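The gauge at Rarlow read 1411 millimeters when the inspector reached it in July, and the entry from the previous evening read 1411 as well. A river does not hold still to the millimeter for a night. She opened the housing and found the float free, the cable seated and the drum clean.

She drove upstream to Skelis. The gauge there had dropped 147 millimeters over the same period, a normal rate for the month. Between the two stations lay the Voris weir, closed since spring, and about 200 acres of bottomland that the maps marked as dry.

The water at Voris was going under the weir. She put dye in at the upstream face and walked the lower bank until dark without finding any color. At Zamora, where no channel had ever been surveyed, the well behind the depot ran green at 4 a.m.

She recorded the time and the depth. The form had a line for the name of the receiving body of water. She left it blank, took a second sample, and went into the depot kitchen for something to put it in. 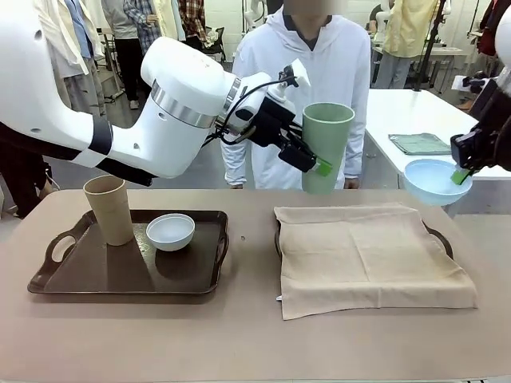

The sample kept its color until morning. By then the gauge at Rarlow read 1000, and she started a new form.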